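Rakiya Tamuno
December 20, 2020

Our lab budget for next year is nearly done, so a thread on what we're asking for and what we've left out. Small team, two arms, benchtop sorting and handling of small household things. 1/ 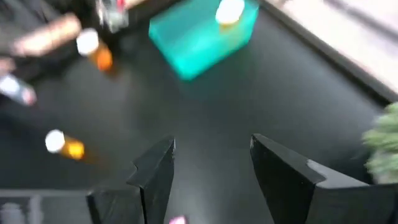 First, the money. The big item is always the arm, and it's the one people argue over least. Everyone expects an arm to cost a lot. The trouble starts with the parts that hang off it, sit under it or get plugged into it. 2/

Last year we put all of that on one line called "accessories". By July the line was empty and we were moving money out of travel. Travel wasn't being used, so we got away with it. I don't want to count on that again. 3/

So this time there's a line for grippers, one for fingers, one for cables, one for lighting and one for the bench itself. Finance asked if fingers and grippers could be a single line. I said no. They wear at very different rates and they come from different suppliers. 4/

Fingers: ours are black with a slanted tip and they get scuffed. Scuffs don't matter much until the grip starts to slip on smooth plastic, and then you lose a morning working out why. We're budgeting to swap them on a schedule. Tegwen Prothero keeps the log and she picked the interval. 5/

We had quotes from Toranis and Okoro. Toranis is cheaper per pair but wants a minimum order of 100 pairs. Okoro will sell us any number we like and charges more for postage than I think is fair. We're going with Okoro. We don't have the shelf space, and I'm not sure we'll still be using this finger shape in a year. 6/

Objects are the line that gets questioned most. Pill bottles, cups, boxes with lids, pens. It looks like a shopping list for a kitchen drawer. But it's what the arms handle all day, and things get cracked, lost or taken home by mistake. 7/

Pill bottles are worth buying in bulk, by the way. Orange ones with white caps. Buy them all from one batch if you can — caps from different makers look the same and don't fit each other. We found that out with a bag of 203 bodies and the wrong lids. 8/

Table surface: we looked at replacing the dark tops with something lighter. Lise Marchand tested a sample from Bornwood and liked it, but the price was for the sheet only, with cutting and delivery extra. We've put it off. The dark tops stay. 9/

Lighting: yes, a proper line for it. You still get reflections off a smooth dark table whatever you do, but better lamps and a dimmer are cheap next to the hours spent fiddling with what we've got. 10/

Service contract. The offer from Plirumwood was about 1000 a year for both arms, parts not included. I was ready to say no until Nhyira Antwi went back through the call-outs and added up what we'd paid for each visit. The contract comes out slightly ahead. We're taking one year and will look again. 11/

What we left out: a third arm. There's room for one, but we don't have enough people to keep it busy. Two arms running most of the day will do more for us than three with one parked. 12/

Also left out: a second gripper type. Zainab Nwankwo made a good case for suction and I agree with most of it. It needs an air supply, though, and the building quote for that hasn't come back. It goes in the next round if the figure is sensible. 13/

If you're doing this for the first time, ask each supplier for the price of the spares before you ask for the price of the machine. Get it in writing with a date on it. Ours changed twice between first quote and order. 14/

Happy to share the blank spreadsheet if anyone wants it. The formulas on the second tab are a bit rough, so check them before you send it to your finance people. 15/15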